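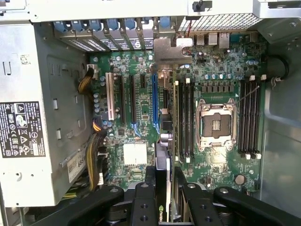 Side panel off, graphics card and power supply in plain sight. The blue latches along the back are the ones you'll be swearing at later.

Opening Up an Old Workstation Tower Without Regretting It

Sooner or later every household inherits an office tower. Mine came from a closing-down sale at Londadari, where I paid 56 dollars for a machine that had cost somebody a good deal more and weighed as much as a wet dog. A new graphics card will wake one of these up nicely. So will cleaning it, which costs less and makes you sneeze.

Before you open it

Shut it down properly, switch it off at the back, pull the cord, then hold the power button in for a few seconds. Yes, with the cord out. There's usually a bit of charge left in there and it has nothing better to do than meet you.

Clear a table. A real one, with nothing on it that rolls. Lay the tower on its side with the removable panel facing up and put an old bath towel under it if you like your table. Carpet is a poor choice. So is the bed, which I have tried.

Touch bare metal on the case before you touch anything green. Wool sweaters can sit this one out.

Dust

Canned air, short bursts, can held upright. Hold the fan blades still with a finger while you blow, or they'll spin up like a toy and wear themselves out for your amusement. Do the fan grilles from the inside out. A soft paintbrush (2 inch, clean, never used for trim) gets the corners that air only rearranges.

Do this outdoors if the weather is kind. I did mine in April on the back steps and the neighbor's car has a faint gray bloom to this day.

Leave the power supply shut. Blow through its vents and move on. People who open power supplies for fun have a license, or will shortly have a story.

Getting the card out

1. Unplug the monitor cable. You'd be surprised. I was.
2. Look for a power lead on the card. Some slim ones have none and draw everything from the slot.
3. Release whatever holds the bracket at the back of the case. On some towers it's a screw, on others a plastic latch that flips or slides. Old plastic gets brittle, so go slow and find out which way it wants to move before you help it.
4. Find the small catch at the end of the slot, down where no adult finger fits. A wooden chopstick does it. A screwdriver also does it, and then goes on to do the motherboard.
5. Hold the card by its edges and lift straight up. If it won't come, you've missed step 3 or 4. It's always step 4.

Set it on something that doesn't build up static. The cardboard box the new one came in is fine.

Cables

Take a picture with your phone before you unplug a single one. Riku Kobori, who fixed my last effort, charges 115 dollars for what he calls "putting it back how it was," and most of that is him looking at you.

Tuck loose bundles along the side of the board and well clear of the fans. Twist ties from bread bags work, provided you strip them down to plain plastic first, since wire has no business wandering around in there. Hook-and-loop strips are better. I bought a roll from Sopacua with almost 700 in it and expect to leave them to my heirs.

Before you buy a new card

Read the label on the power supply. The wattage will be printed there in tiny type, somewhere among the warnings. Compare it with what the new card asks for, and measure the space too, length and height both. I once owned a very handsome card that fit everything except the case.

Closing up

Press the new card down until the catch clicks, fasten the bracket, plug in the monitor and switch on with the tower standing upright. Leave the panel screws for last. Putting them in early is how you get to take them out again.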